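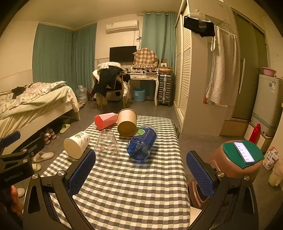
Eliécer Urrego wrote in to say that I had the tea wrong last month, and that a flask filled at six in the morning is finished by two whatever it says on the box. He walks further than I do, so I tried it again on the Briggs path in January.

I filled the Gilter with boiling water first, left it for ten minutes, emptied it and then put the tea in. At the top gate it was still too hot to drink. By the reservoir it was fine. I had the last of it at the car park just after three and it was warm, no better than that.

The old Firnico did worse, but the seal on that one has gone. A new seal is 395 pence plus postage – I've ordered one.

Milk goes in a separate jar now. It tastes stewed otherwise, and Eliécer agrees with me there.

The path itself is muddy for about 40 yards past the second stile. Go left along the wall, where the ground is firmer. The bus back still stops by the chapel.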